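Old desktop shuts off after a few minutes in summer, worth fixing or not?

Posted in Home computers and printers

kereama_tea

Hello all. I have an older desktop tower which I use for family photos, letters and the accounts of our walking club. Since the weather became warm it switches itself off. There is no message on the screen, it just goes black, like somebody pulled the plug. If I wait maybe half an hour it starts again and behaves well for a while. In the morning before 10 it is almost always fine. In the afternoon it is a lottery.

What I did already: I changed the power board, I tried another wall socket in the kitchen, and I ran the virus scan, which found nothing. The computer stands on carpet, in the gap between the desk and the wall. I have never opened it. The repair shop in Meltmont wants a fee only for looking, and they told me on the phone that for this age they would "probably recommend a new one". I do not want a new one if the old one only needs cleaning.

So is this heat, or is it something worse? And can a person who is not technical open it without breaking it? I should add that my photos are only on this computer. Yes, I know.

14 people found this useful

pulero_south

Sounds like overheating. Blow the dust out. Mine did the same and its fine now.

If its still bad buy a new one they are cheap.

3 people found this useful

slowbutsorted

Please excuse my English, it is my third language, but I have kept old desktops alive for many years, so I will try to be complete.

First the photos. Before you touch any screw, copy them to an external drive. Do it in the morning when the computer is stable, and copy one folder at a time so you know where you stopped if it goes off in the middle. I had 2,095 photos of my parents on one disk and I lost a part of them in a situation like yours, so I am strict about this.

Now the fault. Working when cool and dying when warm does point to heat, and carpet behind a desk is a bad place for air. But a tired power supply can behave the same way, so do the cheap things first and see what changes.

Shut down properly, switch off at the wall, pull out the power cable and all the others. Press the start button once with the cable out. Carry the tower to a table with good light and lay it on its side, so that the panel that comes off is on top. On many office models there is a latch or a couple of screws at the back and the panel slides or lifts away. Do not force it. If it does not move, there is one more screw you did not find.

Touch bare metal of the case before you touch anything else inside, and again from time to time. Then take a photo with your phone, so you can compare later if a plug comes loose.

For the dust I use a soft clean paintbrush and a can of compressed air, in short bursts, with the can upright. Hold each fan still with a finger while you blow, otherwise it spins too fast and can be damaged. The place that most people miss is the metal fins under or next to the processor fan. The dust makes a kind of felt there and from above it looks clean. Do not use the household vacuum cleaner inside, and no wet cloth.

Never open the power supply box itself. It can hold a charge even when unplugged. You may blow air through its grille from outside and that is all.

While the panel is off, push gently on the plugs to feel if they sit properly. Close it, stand it up again off the carpet (I use an offcut of shelf) and leave a hand of space behind it. Then use it on a warm afternoon and write down how long it lasts. If it ran for 6 minutes before and now runs for 2 hours, you have found your problem, or the most of it. If nothing changed, I would suspect the power supply or the paste between the processor and its cooler. Both can be replaced, but for the first time ask somebody to sit next to you. The repair evening at the Bornunitz library hall is good for this, they take desktops too, and you pay only for the parts.

31 people found this useful

kereama_tea

Thank you both, and especially for the long answer. I am copying the photos now. It is slow but it is going. I will open the case on the weekend and write again in this thread.

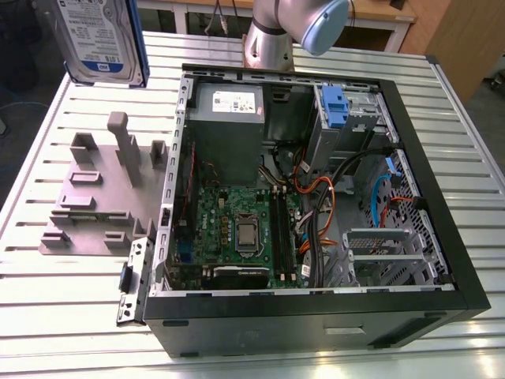
Desktop tower on its side with the panel off. The grey box with the white label is the power supply. (Added by slowbutsorted)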